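Search this site Search Menu

Student Projects – Materials and Workspaces
By Edgardo Lumbao
May

Paper Markers on a Cork Board: Layout, Fixing and Legibility

1. Background

The shared project room in the Osmont building has one cork board for scheduling work on the benches. Students mark a slot by fixing a piece of paper to the board. Before this project there was no rule about the size, color or type of paper. Sheets overlapped, pins were left in the cork after the paper was gone, and old bookings stayed up for weeks.

The aim was to find a paper marker that could be read from standing height, that took up little board area, and that could be put up and removed without damage to the cork. A second aim was to write a short procedure that new students could follow without help.

2. Materials

The board was taken off the wall and laid flat on a table for all trials. Working flat made it easier to measure the position of each marker and kept dropped pins off the floor. Pins came from the room's existing stock, a mixed box labeled Min. Paper came from two sources: the Cleremska pad already used in the room, and offcuts from the print shop bin, sorted by color.

Strips were cut with a guillotine to a single width. Three lengths were compared. The shortest was difficult to write on. The longest curled at the free end after a day on the board. The middle length was used for the rest of the work.

3. Method

Each trial used 40 strips. A strip was labeled in pencil, placed on the board against a ruled grid, and pinned once near the top. After a set period the strip was removed and both the paper and the cork were checked. The following were recorded:

- whether the label could still be read
- whether the strip had rotated about its pin
- whether the top end had creased or folded
- whether the pin hole was visible at arm's length

Handling was treated as part of the test. Strips in daily use are moved several times, and a marker that is neat when new can be hard to read after it has been taken down and put back. For this reason each strip was lifted and replaced five times before it was scored. Creases were left in and not flattened between moves.

Color was tested separately. Pale green, white and yellow strips were compared against the bare cork under the ceiling lights and again with the lights off. White gave the strongest contrast but was easily confused with the notices already in use. Pale green was the second choice on contrast and the first choice overall, as no other paper in the room was that color.

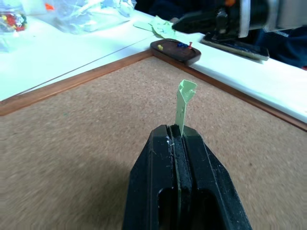 Figure 1. Pale green strip with folded top end, held over the cork board.

4. Results

Of the 40 strips in the main trial, 33 were still readable after the fifth move. The other seven had creases that crossed the label. In each of these the damage was near the top, where the strip is held when it is lifted. Moving the label to the lower half of the strip removed the problem in the repeat trial.

Rotation was more common than expected. A single pin lets the strip swing when the board is knocked, and 26 strips had turned far enough to touch a neighboring grid cell. Two pins stopped this but doubled the number of holes. A wider gap between columns was chosen instead.

Pin holes were hard to see in the speckled surface of the cork. Holes near the wooden edge were more visible, and the cork there crumbled slightly when a pin was pulled out at an angle. The outer margin of the board should be kept clear.

5. Recommended procedure

Cut strips to the middle length. Write in pencil on the lower half only. Pin once, straight in, and pull the pin straight out. Replace any strip with a fold across the writing. Clear the board on the last working day of the month – this includes unused pins.

6. Limits and further work

Only one board was tested, and it was flat for the whole of the trial period. Curling and rotation may both be worse on the wall. The Studen tack strips ordered for comparison did not arrive in time and have been left for the next group.

We use cookies to remember your settings. Accept Decline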